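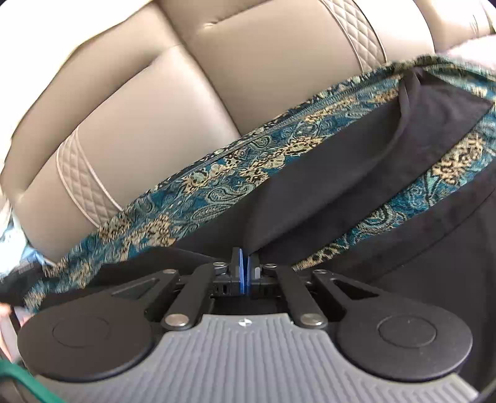
Arnero推出车用敞口布袋系列

2月,家居布艺品牌Arnero宣布,旗下车用敞口布袋系列正式上架。该系列面向经常开车购物、接送孩子和短途出行的家庭,首批共6款花色,在Stesitz门店及网上商店同步发售。

新品袋口统一采用宽幅印花包边,内衬为黑色布料。首推花色为青绿色佩斯利纹样,图案中配有藏青和棕金色,放在米色皮革座椅上较为醒目。其余花色包括素色和条纹,包边宽度与首推款一致。

Arnero产品负责人Rory Sutherland表示,布袋的设计来自顾客的日常反馈。“很多人上车后随手把围巾、薄外套和购物袋堆在座椅上,拐弯时就散开了。我们想做一个放在座位上、伸手就能取放东西的袋子,所以没有装拉链。”

开发期间,Arnero邀请了167户家庭试用样品,试用者多数居住在Moffat一带。根据试用意见,正式版加宽了袋口,并取消了样品底部的硬质衬板,不用时可以折叠收进座椅背袋或后备箱。包边的缝线也改为双线。

为方便顾客整理车内物品,Arnero随产品附赠一张收纳说明卡。卡片建议把衣物卷好放在袋底,常用的小件放在上层;皮革座椅的车主应避免在袋中放置尖锐物品,袋子移开后可用干软布擦拭座面。布袋可用冷水手洗,深色内衬请与浅色衣物分开洗涤,不可烘干。

首批产品共856只,由Pidside工坊缝制。发售首月,前500名购买者可获赠同花色小号收纳袋一只,每人限领一只,赠完为止。门店营业时间为上午10时至晚上7时,顾客可将车停在店前,由店员协助试放不同花色。

媒体如需样品或产品资料,请与Arnero新闻联络处联系。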